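**The Plondell comparison** is a bench procedure for judging robot hands against one another on small household objects, most often food and tableware. It was drawn up at Perrin, a contract test shop, and takes its name from the Plondell building, where the first version was run on a table that wobbled. The table has been replaced. The name has stuck, despite several attempts to find something more dignified.

## Background

Before the procedure existed, hands were compared mainly by reading their data sheets, a branch of literature in which every finger is strong and every fingertip is gentle. Perrin had two hands in the building at the time, the Rosetti and the Illow, and a standing disagreement over which was better. Each side had a favorite object. The Rosetti camp liked mugs. The Illow camp liked anything soft, and brought a great deal of it to work.

The first written version ran to 27 pages, most of them definitions. The version dated June 4, 2023 is much shorter and is the one normally meant when the comparison is cited. It dropped the scoring of "elegance," a category in which no two judges had ever agreed.

## Procedure

A session uses a pair of arms mounted at a table, with a camera at head height looking down at the work. Both arms carry the same model of hand during a run. The operator places the objects, brings the arms to the start pose and begins the run. Each object is to be lifted, held clear of the surface and put back, or moved into a container if the run sheet calls for it.

Four things are scored: whether the object was picked up, whether it stayed picked up, how long the task took, and what state the object was in afterward. The last of these is judged by eye. Bread has caused the most trouble here, since a dented bun tends to recover while the judges are still discussing it.

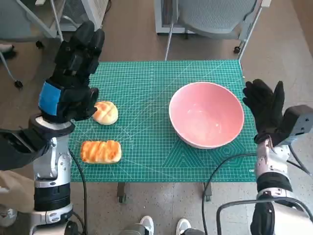

Gloves are allowed on the hands but must be declared. This rule was added after a long series in which the Rosetti beat the Illow by a wide margin, until someone asked what it was wearing. A glove changes the grip a good deal - on smooth ceramic it can matter more than the make of the hand underneath - and gloved and bare results are now kept in separate tables. They are still quoted together in sales decks.

Runs may be made by a person steering the arms or by a controller working alone. The two are not compared with each other. People are slower than they expect to be and tend to blame the camera.

## Results

The published set covers 2,519 lifts. The Rosetti did better on rigid objects with a rim or a handle, and the Illow did better on soft ones, which is to say that each camp was right about its favorite object and no minds were changed. Differences between operators were, on several objects, larger than differences between hands. Perrin placed this finding in an appendix.

Camera position had more effect than expected. Moving the head camera forward by a small amount helped with low objects such as flat loaves, but left the fingers hiding taller ones at the moment of contact. The current text recommends fixing the camera before the first run and then leaving it alone, an instruction printed in bold.

## Criticism

The main complaint is that the objects are not standard. A run sheet may ask for "one bun," and buns vary. Perrin tried to settle the matter one October with a molded rubber bun, which both hands lifted with ease and which was therefore of no use in telling them apart. It is now a doorstop.

Others have objected that two hands make a thin field. A third was invited to take part, but its maker asked to see the scoring sheet first and then became hard to reach.

## See also

- Grasp success rate
- Teleoperation
- Wrist camera placement
- Bread (test material)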